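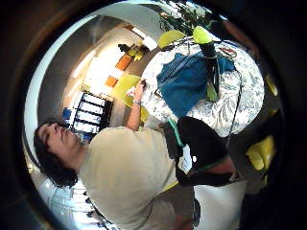
At the round table in the Stasska break room, with the bottle on its blue cloth.

Gripper upkeep: what changed in May

The hand-held grippers we use at Stasska get more wear than the arm in the cell does, and most of the repair time this spring went into them. Peadar Conneely has rewritten the setup sheet for the pair, and the new version is in the drawer under the bench. The old sheet should be thrown out. It still lists the Bresus mount, and we stopped using that mount last year.

The main change is the order of work. Clean the lens first, then check the jaws, then plug in. People were plugging in first and wiping the lens with the camera running, and twice the cloth caught the cable and pulled the connector partly out of its socket. The connector looks seated when it isn't. Push it until the collar meets the housing, then tug it lightly.

Jaw pads are now changed every 800 grips. The tool keeps the count and shows it on the start screen. We had been leaving the pads on until they slipped, and by then the edges had rounded and the tool would pick up a cup fine but drop anything flat. Cards and tags were the worst. Pads come in bags of 8 from Dolell and are kept in the parts cabinet, second shelf. They go on with the ribbed side in. If a pad will not sit flush, there is old glue under it. Scrape it off with the plastic blade. The metal one scratches the jaw, and we have one jaw already that has to be replaced for that reason.

The wide lens needs its own cloth. It shows everything to the sides, so a thumbprint near the rim can spoil a whole session. Use the gray cloths in the lidded box and put them in the wash bin after one use. Do not use paper towels, and do not use the window spray. If there is dust on the inside of the glass, leave it alone and tell Peadar. He has the small driver and the spare seal.

Check the thumb screw on the camera bracket before each session. It works loose over a morning. Finger tight plus a quarter turn is enough, and there is a paint mark to line it up with. If the mark is off, the view has shifted and the tool has to be calibrated again. Calibration takes nine minutes with the Raju board flat on a table. Tape the corners of the board down. A board that has curled will still pass the first check and then fail the last one, so you lose the full nine minutes and have to start over.

For practice runs on household items, any table will do, including the round one with the patterned cloth. Soft items bunch up under the jaws, so close slowly on them. Keep loose cables clear of the path you plan to move through, and stop if one snags. Pulling through it is how we bent a jaw in the first place.

The second gripper is back from repair with a new trigger spring. It feels stiffer than the other one and should ease with use. Please log which of the two you took, along with the start and end time, on the clipboard by the charger. The log has gaps in it for most of last month, and without it we can't tell which tool a fault belongs to.

Spare springs are on order. Until they arrive, a sticky trigger goes to Peadar, and the tool stays on the bench with a red tag on it.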